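About the Minach Hall Residents' Assembly

The Residents' Assembly is the elected student body of Minach Hall. Every enrolled resident is a member from the date of registration. There is no fee and no separate application. Membership ends when the room contract ends.

How decisions are made

The Assembly meets 3 times per term. Quorum is 32 members present in person. Ordinary motions pass by simple majority. Motions that affect the hall's name, its crest, its public displays or its formal dinners need two thirds of the votes cast, and the text must be posted 43 hours before the meeting opens. Proxy votes are not accepted. Abstentions are recorded but do not count toward the total.

A motion is limited to 400 words, including any preamble. Amendments are taken in the order received - the chair may group those that cover the same clause.

What the Assembly can and cannot do

The Assembly controls its own budget and the use of the common rooms. On all other matters its votes are advisory and go to the hall's governing board, which replies in writing. Both the motion and the reply are kept on file at the Clamholm Street office and may be read by any member on request.

Officers

Elections are held each April by secret ballot. The current chair is Magdalini Zervas. Officers serve one year and may stand again once.

Shared rooms

The Loto Room is used for meetings and the Ní Chonaill Room for quiet study. Work tables may be booked by any member through the office. 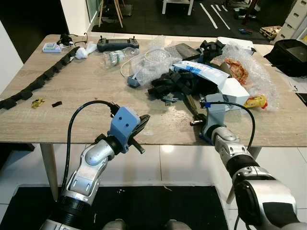
Contact and records

Questions about standing orders should be sent to the chair in writing. Minutes are released after approval at the following meeting.

Page last revised 25 Aug 2025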